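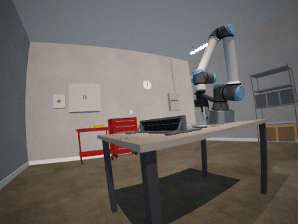
Arnulfo Taipe told me once that a florist who can't say what a stem costs her is running a very pretty charity. He said it across a bucket of ranunculus in my first year of trading, and I laughed, and then I went home and did my sums, and I stopped laughing pretty fast!

Chapter 4
Pricing the Wedding Order

So, money. In the last chapter we had a lovely time with conditioning and hydration, and I know some of you would happily stay there. I would too. But sooner or later a couple sits down in front of you with a folder of pictures and says "so what would this come to?" and you need to have an answer that doesn't make you go red.

I didn't have one for my first big wedding. It was in September, in a barn at a place called Vuorinen, with dahlias everywhere and an arch that the bride wanted "kind of falling over, but in a good way." I quoted $1,000 for the whole thing because it sounded like a lot of money to me. The flowers alone ate most of it. Then came the ribbon, the gas, the van, a second trip to the market when the café au lait dahlias opened flat and brown at the edges, and two very long nights on my kitchen floor. I'd left my own time out completely. The wedding looked gorgeous (I still have the pictures on my wall) and I paid for the privilege of doing it.

The next couple got a quote for $2,000 on a smaller order, and they said yes before I'd finished my coffee. That taught me something about what I'd been scared of.

What this chapter covers

We'll start with the recipe, the list of every stem in every piece. If you've only ever made bouquets by eye, this will feel fussy for a while. Stick with it. By the end of section 4.2 you should be able to write a recipe for a hand-tied bouquet, a boutonniere and a low centerpiece, and turn each of them into a cost.

Section 4.3 is on markup, and I'll show you the way I do it along with the way Noémie Tanguy does it, which is quite different. I mark up flowers and hard goods separately and then add labor as its own line. Noémie builds her labor into the stem price and shows the couple one figure per piece. We've argued over this on and off for years, and I've come around on some of it, mainly for small orders.

Section 4.4 deals with the stuff everyone forgets: delivery, setup, going back at midnight to fetch the vases, and the flowers that arrive broken. There's a worksheet at the end based on a real order of mine, the Oveck wedding, which used 427 stems of spray rose alone. Please don't skip the worksheet. I know you want to.

Section 4.5 is short and covers the awkward bit, meaning what to say when a couple's budget and their folder of pictures are a long way apart.

Before you start

You'll need the stem price list from Chapter 2 and something to add things up with. I use a notebook with a ruled margin and a cheap calculator, and a spreadsheet is fine too, as long as you typed the formulas yourself and know what they do. If you're working through this with a class, swap recipes with someone before you total them. Other people catch the missing greenery every time.

4.1 What a stem really costs

Let's begin with a bunch of garden roses. Say the wholesaler sells them by the bunch, and you pay the price on the ticket. Divide that by the number of stems and you have your stem cost, right? Well, nearly. Open the bunch and look. One head may be bruised, another may have a neck so weak it won't hold up in a bouquet. Those stems were paid for, and they aren't going down the aisle, so the good ones have to carry them. Divide the ticket price by the stems you can use, and write that number in your recipe.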